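Chapter 9
Learning from Demonstrations: What Gets Written Down

Most of this book so far has treated a robot's task as something you could state in a sentence. "Sort the items into the baskets" is a fine sentence. It fits on a whiteboard, it pleases funding agencies, and it leaves out nearly everything the robot will have to deal with. This chapter is about a method for recovering what the sentence left out, which is to show the machine the job many times and keep careful records.

The method goes by several names. We will use the one from the Kiltasance study, paired-view demonstration, since its authors at least defined it. Every demonstration is recorded from two places: a wide view of the whole table and a close view from the wrist. A policy is then trained to predict the next motion from both. The wide view knows where things are. The wrist view knows what the fingers are up to.

Cloth makes a good first case. A towel has no handle, no top and no opinion about its own shape. Rigid-object planners want a pose, and asking for the pose of a bunched towel is a bit like asking for the address of a cloud.

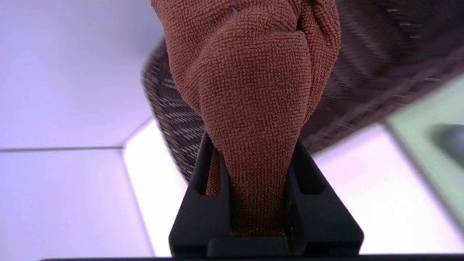 Figure 9.1. Wrist view of a grasp on a microfiber towel, with a woven basket behind.

Notice how little of the geometry in Figure 9.1 matters to the fingers. The neck of fabric between them is narrow and the rest bulges wherever it likes. Helge Boström, whose lecture notes at Cunach shaped much of this chapter, called this "grasping the part that agrees with you." Section 9.3 gives the same idea with more Greek letters.

Rigid objects bring a different trouble. The wrist view is excellent at close range and nearly useless as a map. A marker may be only partly visible, and a policy working from that view alone has to guess at the rest.
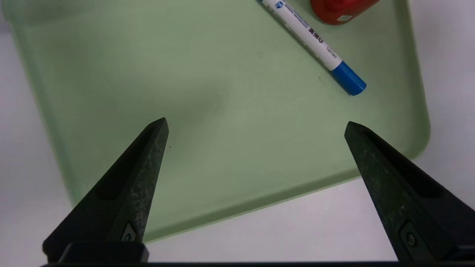

Figure 9.2. Wrist view over the tray. Both the marker and the red object run past the top of the image.

The Lindqvist baseline, which used the wrist view only, was trained on 300 demonstrations and placed 49 of its 100 test items correctly. Its authors described this as encouraging. Adding the wide view, with the same demonstrations and the same network, brought the count to 9 short of perfect. You will reproduce a smaller version in the exercises, using the Florkeo toolkit, and you should expect your first result to be worse than either.
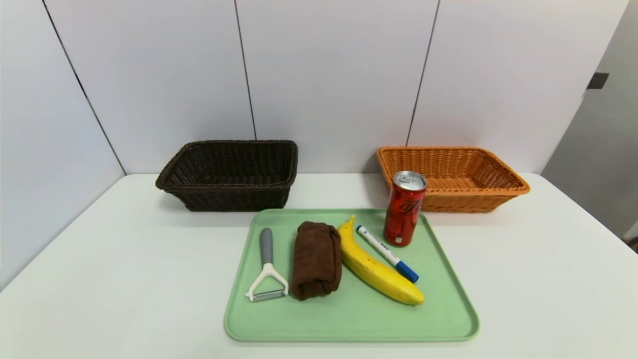

Page last changed: 2020-11-16

With the whole tray in view, the objects become neighbors. The marker overlaps the edge of the banana, so a grasp planned for one has to take the other into account. The can stands upright in front of the orange basket and hides part of its rim, a small occlusion that the wrist view may resolve once the gripper has moved. Neither view is complete, and Section 9.1 begins with the question of how much each should be trusted, and when.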